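### 3.2 Barrier placement at street markets

The second part of the study looked at how removable bollards are used on streets closed to traffic for markets and outdoor events. We obtained closure records for 587 market days in Uklow and Itotside. Both towns use the same steel bollards, which are lifted out by hand to let delivery vans through and put back before the public arrives.

On 265 of those days at least one bollard was still out when the stalls opened. Most of the gaps were at the loading end of the street, where late deliveries are common. A gap of one bollard is wide enough for a passenger car. In Uklow, stewards often parked a van across the opening – a practice the written plan does not mention.

![Figure 3]
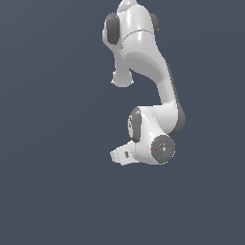 **Figure 3.** Arm model, rendered against a plain background.

Gaps were closed within 90 minutes on most days in Itotside, but the Uklow logs give no closing times, so the two towns cannot be compared on this point. Gallardo Street was left out of the count. Its bollards were replaced with fixed planters in June, and deliveries now come in from the rear.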